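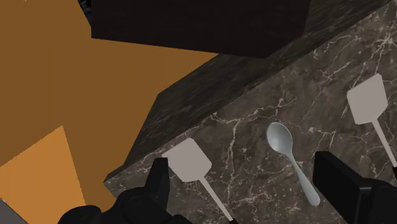 The Pleasures of Somebody Else's Supper

Food & Home | Long Reads

Last updated: Tue 2 September

There is a cupboard in my kitchen in Barnthorpe that will not close, and it has not closed since March, when I went to an evening of borrowed cooking in the old chapel hall and came home with a jar of pickled lemons, a bag of millet flour and more recipes than I could hope to get through before Christmas. I have been a keen cook for most of my life (keen, mind you, which leaves plenty of room for burnt onions) and I had thought my habits were settled. Soup on Mondays, something with an egg when I was tired, a roast if the family came.

The evenings are the work of Wycliffe Kariuki, a retired bus driver with a lovely slow way of talking, who moved to the town with his wife and found that he missed being fed by other people's mothers. So he put a card up in the launderette. The idea was simple enough: you come along, you cook the dish you grew up with, and a stranger stands beside you and learns it. The following month you swap over. There is no charge beyond what goes in the pot, and you take your own apron.

I was put with a woman from two streets away whose grandmother had kept chickens and, as far as I could gather, put a chicken into everything. We made her dumplings, which want a good deal more pepper than you would think and a lid that must stay on the pan however much you long to look. I longed to look. She smacked my hand, quite lightly, and we have been friends ever since!

What struck me, once I had got over my shyness, was how few people measured anything. Wycliffe makes ugali by the sound of the spoon going round, and when I asked how much flour he used he thought about it for a long while and said, "Until it starts to argue with you." I wrote that down in my notebook, under a recipe for leek tart that gives everything to the gram, and I must say the ugali has turned out better than the tart every time since.

He was full of advice about leftovers too. Cold ugali sliced and fried in a little butter is a breakfast I would now happily get out of bed for, and I'm not an early riser. His wife prefers hers with greens, cooked down with tomato and onion until they are soft and glossy, and there is a polite disagreement between them over whether the onion should be allowed to brown.

My own turn came in the spring. I had meant to do something impressive and lost my nerve on the bus, so I taught a young man called Su to make my father's bread pudding, with stale crusts, cold tea, mixed spice and a handful of sultanas that have been forgotten at the back of a shelf. My father always leaned on the top with a plate to press it down while it cooled, and I had never told anybody that before, mostly as it had never come up. Su leaned on his with great seriousness. He sent me a message a week later to say he had made it again for his flatmates, with dates, and that it had gone before it was cold enough to cut.

The hall holds 60 if the piano is pushed back. Bring a tub with a lid.

Enjoyed this? Sign up to our weekly newsletter for recipes and stories. We use cookies to improve your visit. Accept all | Manage choices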